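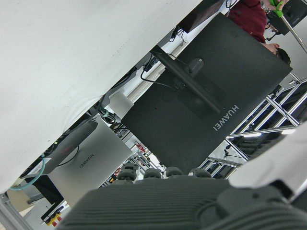 Journal > Work, So Called > Eighteen Months Without a Commute

Journal Archive Recipes (neglected) Contact

Eighteen Months Without a Commute

January 2018

When I left the office in Stiverness to work from my spare bedroom in Cikaddale, people told me I would miss the company. People who say this have forgotten what the company was like. Mine included a man who clipped his fingernails on conference calls and a refrigerator with its own mailing list.

I started in July, which is a terrible month to begin anything requiring discipline. The windows were open, the neighbor's kids had a sprinkler going, and my employer had given me a document called Remote Work Expectations that ran to 3 pages and contained one expectation, stated several ways. I was to be available. I've been available ever since. I was available on Thanksgiving, by accident, with a drumstick.

The commute itself I do not miss. It was fifty minutes each way on the Lindholm road, behind a truck. There were different trucks over the years, but in spirit it was the same one. I had a theory that the drive was where I did my thinking, and I held onto it for a few weeks after I quit driving, waiting to see which of my faculties would go. As far as I can tell the thinking I did in the car was mostly about the truck.

I did wonder how far I used to go in a week, so I looked at the old mileage sheets. In the last stretch before I stopped, the ones I'd bothered to fill in added up to 2,511 miles. I could have driven to an ocean and had a sandwich. Instead I went to Stiverness over and over and had the soup.

What I had not planned on was lunch. In an office, lunch is a thing that happens to you. Somebody stands up, somebody else says "is it that time," and a whole department drifts toward the microwave. At home you have to decide. You have to decide every single day, standing in front of your own refrigerator in socks, and the refrigerator has seen you already that morning, twice. For most of the first fall I ate crackers over the sink at 10:40 and then told myself at one o'clock that I hadn't had lunch yet. I gained weight in a way my doctor described as steady.

Then there is the matter of clothes. I read all the advice, and the advice says to get dressed as if you were going in. I did this for four days. It's very strange to put on a belt to walk nine feet. By the second week I'd settled on what I think of as the newscaster arrangement, respectable down to the ribs, and by winter I'd bought two identical gray sweaters so that I could wear the same one all the time and have it look like a decision.

The mail carrier now knows more about my moods than my family does. I used to get packages left on the step and find them in the dark. Now I'm at the door before the bell, a little too pleased, asking about the roads. I can see it's a lot. Last month I caught myself saving up a remark about the weather from nine in the morning until he got here, and when he got here it had changed, and I said it anyway.

My meetings have gotten longer. I have no explanation for this. We use a program called Gruvow, picked by someone who never has to use it, and it makes a sound like a dropped spoon each time a person joins. With a dozen of us it's a kitchen falling down the stairs. Then there are two minutes of "can you hear me," followed by a person who can't hear us telling us at length that he can't. After that there's a fair amount of looking at ceilings. I've become something of a judge of other people's ceilings. Accounts Receivable has a very nice one, with beams.

Email, meanwhile, has moved into the space where conversation used to be. Things that once took a raised eyebrow across a partition now take a message, a reply, a reply to all, and a follow-up hoping I'm well. I had 1,274 unread when I came back from the Christmas break. I'm well, thank you. I deleted everything that began by asking.

On the plus side, I know my own house now. I know what it does at two in the afternoon, a time of day I'd only ever seen on weekends, when it was putting on a show for me. The furnace has a cough. The sun gets to the hall rug, lies on it for a while, and leaves. A squirrel goes along the fence every day going east, and I've never once seen him come back, so either there are a great many squirrels or he has an arrangement.

The office did call in December, to ask whether I'd like to come back a day or two a week "for the culture." I drove over to see. They'd painted. There was a bowl of clementines and a sign about the clementines. I sat at what they call a touchdown space, which is a desk that doesn't like you, and got nothing done until four, and on the way home I was behind the truck.

I told them I'd think about it, and I'm thinking about it now, in the sweater. It's 10:35 and I'm going to see what's in the refrigerator.

3 comments

prairie_dawdler
The squirrel is definitely more than one squirrel. We had the same thing with ours and they were living in the garage.

Marginally Employed
I made it six days with the belt. My spouse asked if somebody had died.

soupandcrackers
I used to drive the Lindholm road too. If it was a gravel truck with a mud flap missing, I've followed it to Stiverness myself, and I'm sorry to say he turns off one exit past ours.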